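Sernley Barracks Liaison Group
Minutes of the meeting held Mon 10 August, Inthanon Room

1. Minutes of the previous meeting
The June minutes were accepted without amendment.

2. Reserve depot: proposed reduction in posts
The Chair tabled the Defence summary. Under the draft plan, 29 of the depot's 50 civilian posts would move to the Sirar base. The remaining positions cover stores, vehicle maintenance and the front gate. 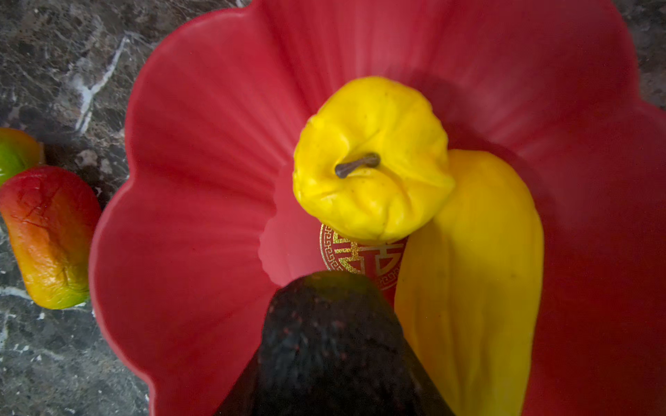
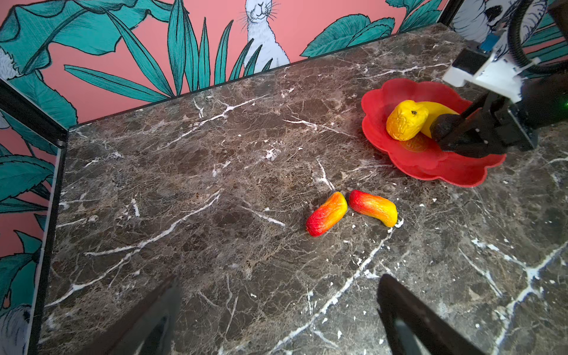 The union delegate replied that the summary left out four apprentices whose contracts are held by the training centre, and asked that they be listed separately before any figure was released to staff. The Chair agreed to seek a corrected table.

Members asked whether relocation assistance would apply to part-time employees. Defence advised that eligibility was still under review and that no written position was available.

3. Catering contract
Flamora's contract for the mess ends with the current term. Defence intends to extend it on existing conditions until the depot decision is made. The council member noted that a short extension would make it hard for the contractor to keep staff. Noted.

4. Range access road
Resurfacing of the northern section is finished. Line marking is outstanding. The 20 km/h limit stays in force at the cattle grid. Council asked for notice of convoy movements outside normal hours; Defence will supply a monthly schedule.

5. Actions
Chair: obtain corrected post table, with apprentices shown separately.
Defence: written advice on part-time eligibility.
Defence: convoy schedule to council.

6. Next meeting
To be set once the corrected table has been received.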